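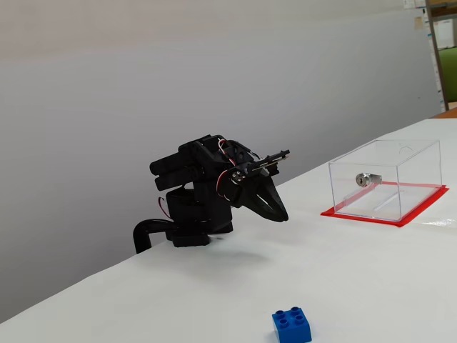

I've been taking the 17 bus to work since the spring, and I've grown fonder of it than I ever was of the car. It leaves Ustmont a little after seven, goes the long way round by the reservoir and drops me outside the Emetti bakery with time for a coffee, if the lights are kind.

The first week was dreadful, I'll admit. I got on the 15 by mistake, which looks the same in the rain and goes to Maldonado Road and then simply stops there, and I had to walk back along the dual carriageway in my good shoes. But after that I settled into it. I sit upstairs on the left (the right gets the sun straight in your eyes until you're past the school) and I read, or I mean to read and look into people's gardens instead. There's one with a pear tree trained flat against the garage, and all through September I watched those pears get fatter and wondered who'd be eating them.

I've got through 5 library books this way — more than I managed in the whole of last year! — and I'm now on page 183 of a very slow novel about a lighthouse, which I love.

On Tuesday I nodded off and woke up at the depot. The driver was ever so nice about it and let me stay on for the trip back. I'm taking a flask from now on, and next week I might try the early one.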